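Part-time room assistant wanted, Tangate Rooms, Grulton

We are looking for one person to take care of our small rental rooms, two evenings each week.

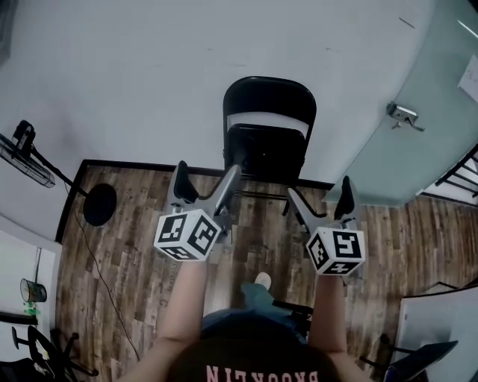
One of the small rooms at Tangate, with the plank floor and a black folding chair by the back wall.

Tangate Rooms has 7 small rooms in one building in Grulton. People rent them by the hour for voice practice, language lessons, recording, meetings and many other things. The rooms are simple and we like to keep them so. Every new guest should find a clean floor, chairs that stand well and a clear way to the door.

Until now we have shared this work between us, but we have more bookings than last year and it became too much. Therefore we would like to give it to one person who does it with attention.

What you will do

In the evening you go from room to room after the last booking. You sweep the floor and wipe it with a damp cloth, but please never with a wet mop. The dark baseboards collect dust on the upper side, and there you use the small brush. White walls show every mark from a chair or a shoe, so you look at them each time and clean what can be cleaned. Marks that stay, you write in the notebook.

The folding chairs need some patience. You open each one, sit on it for a moment, and check that the legs rest evenly on the floor. A chair that moves or makes noise goes to the storage on the first floor with a paper label on it. We also have armchairs for guests who sit for many hours, and their armrests should be wiped every time.

In some rooms there are stands with a round base. Please lift them when you clean under them and do not push them, as the base can scratch the planks. Cables on the floor should be laid along the wall when the room is free. If a guest has left equipment in the room for the next day, you do not move it. You will see this in Volo, our booking calendar, where it is written next to the room number.

Once a month you help us with the order from Kwak, our supplier for cloths, bulbs and chair feet. It means counting what is on the shelf and sending us the list.

Whom we look for

You do not need experience from a similar job. It is more important for us that you notice small things, and that you come at the hour we agreed. You should be able to carry two folding chairs at the same time up one flight of stairs. Basic English is enough, and several of us also learned it as adults. Students are welcome to apply, and so are people who are retired.

The work is quiet. You will be mostly alone, although sometimes a guest stays longer and you have to wait or start with another room. Please tell us if this would be difficult for you.

What we offer

The pay is $500 per month, also in the months when we have few bookings. You may use a free room for your own purpose when it is not rented, for example to practice an instrument or to study. On the first evenings one of us will go with you and show everything, including the boiler, which has its own character.

The work begins in October. We would like an agreement for one year, but we can speak about a shorter time.

How to apply

Please write us a short letter, half a page is sufficient. Tell us which evenings are possible for you and what kind of work you did before, paid or not paid. We do not need a photo. You can send it by the form on our website or leave it in the mailbox at the side entrance, the gray one. We answer every letter, but in the summer it can take a little time.

Posted Tuesday, July 30, 2024

2 shares | 0 comments

Tangate Rooms, Grulton | Contact | © 2024 | Back to top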